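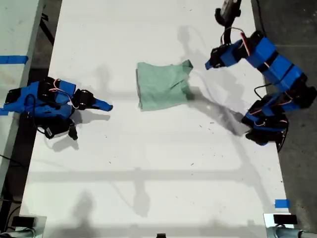
Two arms and a light green cloth on the workshop table in Faramlow.

Members of the Ketano shared workshop in Faramlow say the two-armed robot they have been building since January will be able to fold laundry by winter. Anyone waiting to hand over the ironing basket may want to hold off.

The build, called Brorkico, uses a pair of blue and black arms set on opposite sides of a white table. The group says it has spent 451 dollars on replacement parts and wiring so far, on top of what members already had in their drawers. That figure leaves out the evenings.

What the money has bought is harder to pin down. The workshop's own log lists 100 folding attempts on a single piece of cloth over the summer. It counts 37 as successes, but a success in the log means the cloth ended up "smaller than it started," a test that a good shove could pass. By a stricter count, with edges lined up and no hand stepping in, the number drops to 11.

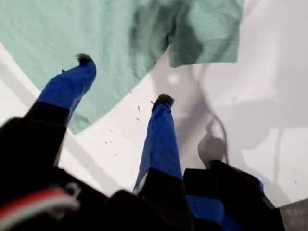

The blue fingers of one gripper, with green cloth at the edge of the white surface.

Gripping is the part members complain about most. Cloth slides, bunches and doubles over on itself, and a setting that suits one fabric may be useless on the next. The log covers one cloth only. Shirts with buttons, fitted sheets and socks are down for later, with no dates given.

The workshop has promised a public showing at the Villa hall once the arms can fold five items in a row. An earlier showing was called off - the notice gave no reason - and a new one has not been set.

Last updated: 10 Sep 2026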